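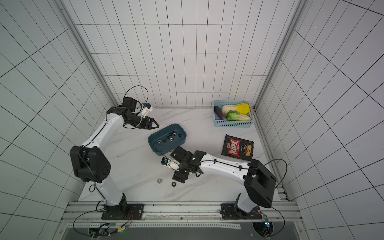

Do you really need to sort loose hex nuts by size before putting them away? It saves a lot of time later, and even a quick sort into two or three sizes makes the next job easier.

I love a good tidy-up, and small hardware is my favorite kind! Nuts collect in every bucket and coat pocket in the place, and once they're all in one spot they look surprisingly handsome. After our Wednesday sort at Jodudholm, the shelf now holds 32 labeled jars and there's still room for more (I've already got my eye on the washers).

My only firm rule is to keep the nuts in a shallow tray while you work. A deep tub hides the little ones at the bottom, and you end up tipping the whole lot out again. Screws get the same treatment, and so does anything else that rolls.

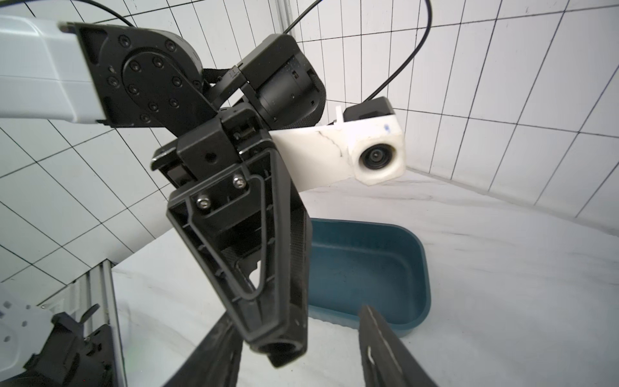 Danica Matić wrote to say she threads each size onto a loop of wire and hangs the loops on a nail, with a paper tag on every one. She can grab a whole loop on her way out the door, and nothing spills in the truck. I'm trying it with the big ones next!

A pale surface is a joy for this sort of work. Dark nuts stand out right away, and the shiny ones catch the light if you bend down a little.

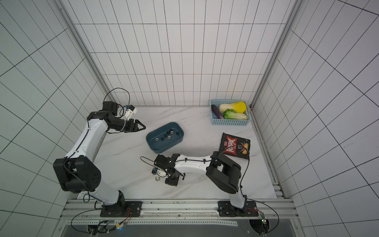
White tile walls and a marble-patterned top with faint gray veins.

Labels took us longer than the sorting did. Todor Dumitrescu wanted the size in big numbers on the lid, and I wanted it on the side — so we did both, and now you can read a jar from anywhere in the room. Masking tape and a fat marker, nothing fancy.

Then there's the mystery pile, which every sort has. Ours gets its own jar.

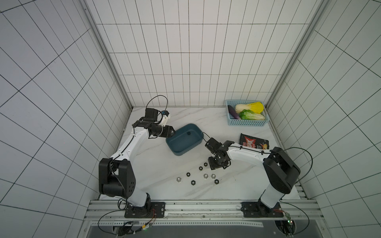
I try each mystery nut on a few bolts I know the size of, turning it with my fingers and stopping the moment it feels tight. Most of them find a home in a minute or two. The stubborn ones stay in the jar until October, when we get everything out and go through it all again — I can't wait.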